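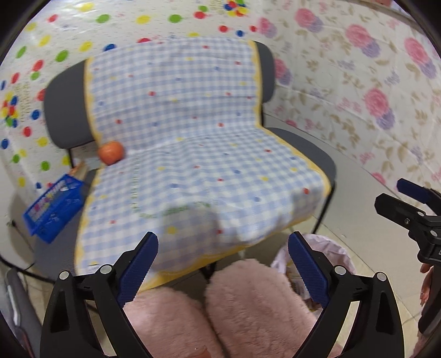

Jimville, October

Notes on the handheld rules, cloth tasks first. Writing this up before I forget what we agreed at the bench, so excuse the state of it. Miroslava has the tidy version to do after me.

Where we are: checked cloth with the yellow scalloped edge, over the chair, back and seat both. Start state agreed as "draped": cloth down the backrest, tucked into the join, front hem hanging free. It does not have to be neat. It does have to be the same sort of untidy each time or the grading is useless.

**Start of an episode**

- Both grippers open and in view before anything moves. Hold still for a breath. Then go.
- Fingers outside the cloth at the start. Two people had been starting with a pinch already taken and those all went in the reject folder.
- Things on the seat next to the cloth (fruit, blue packet etc) can stay. They count as bystanders. If a bystander gets moved by more than its own width, say so in the log, don't put it back half way through.
- No bare hand on the cloth at any point. If you need your hand, the episode is over – stop, log it as "hand", start again.

**Gripping**

Pinch on the border where you can. Single layer. The Stostano guide says edge first for all fabrics and I think that's right for anything with a hem, less sure about towels. Ask.

Pad tips only. When the cloth gets drawn back into the linkage it marks, and then we have a cloth with a grease line that no other site has. Check pivot pins for threads between runs. I had one thread in mine this morning and hadn't noticed for I don't know how long.

Force: leave the stop where it is. It was set at 14 on the dial for a reason and someone (me) keeps nudging it up for the apple. Separate setting for hard things, write it on the tape.

**Sitting or standing**

Both allowed. If seated, knees low and back from the work. Clothing that is fluffy or near the colour of the target is allowed but has to go in the notes field, one word is enough. Esteves asked for plain dark trousers for everyone, I've said no for home sets. People wear what they wear at home, and a policy that only works over plain trousers won't get far. Still open, Miroslava to reply to them.

**Background**

Patterned walls are fine, wanted even. Balloons one side, roses the other, nothing to be hidden or taken down. Same for bins. What does need checking before you press start: letters, screens, labels with a name or adress on, faces in mirrors. Those come out of the room. Blurring later costs more than walking round for a minute.

Trailing cables on the work surface – move them if they can be caught by a jaw. Otherwise leave.

**Length and files**

Cap is 3000 frames, anything over gets cut by the loader with no warning. Under 600 and it's flagged as a short, which is OK if the task really finished. Put "done" in the log or Justberg's checker assumes it was dropped.

Episode 1091 has two entries in the log with different start states. Don't know which is true. Have marked it do-not-use until somebody watches it through.

**Failures**

Keep them. I know the old sheet says delete. Old sheet is wrong and I have crossed it out. A slipped pinch followed by a second go is worth having as long as it's labelled "regrasp", and a slipped pinch that ends the attempt is labelled "fail" and kept as well. Only bin the ones where a rule above was broken.

Still to sort:

- what counts as folded when the scallops don't line up. I say hem to hem within a finger pad width, M. says that's generous
- whether the second gripper can rest on the chair while the first one works. Currently yes, but it pins the cloth sometimes and then it isn't realy resting
- new pads, ridges going smooth on the spare pair
- print the start list big enough to read from the floor

Stopping there, battries need swapping before the afternoon lot.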